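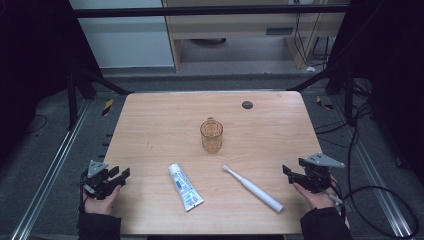

Relside lab teaches robots to tidy up by borrowing human hands

March 2019

Anybody who has ever tried to explain to a child how to clear a bathroom shelf will have some sympathy for the team at Bodard, the small robotics lab in Relside, which has spent the better part of a year working out how to explain it to a machine. Their answer, set out in a report released this week, is to leave the robot out of the lessons altogether and let people do the job themselves, with a gripper in each hand.

The project is called Restside, and its daily business is pleasantly ordinary — a toothbrush, a tube of toothpaste, a cup, and a person at a table moving them from one spot to another. Each gripper has two fingers like the ones on the lab's robot, and a camera that sees what the fingers see, so every try becomes a lesson the robot can study later.
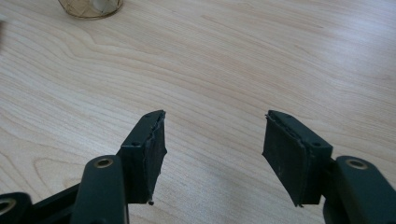

According to the report, 17 local people took part over 4 months and left the lab with 271 usable hours of practice. A robot trained on all of it put a toothbrush into a cup correctly three times as often as one trained by remote control, and it coped rather nicely with cups it had never met before. Slippery tubes still give it trouble, the authors admit, and they would like to try softer finger pads.

The Okoth Fund, which paid for the work, has agreed to support a second round beginning in October, this time with kitchen things.

17 shares | 3 comments

Related
Bodard opens its doors for Relside science evening
Okoth Fund names this year's grants
Robot arm joins the Relside library repair shop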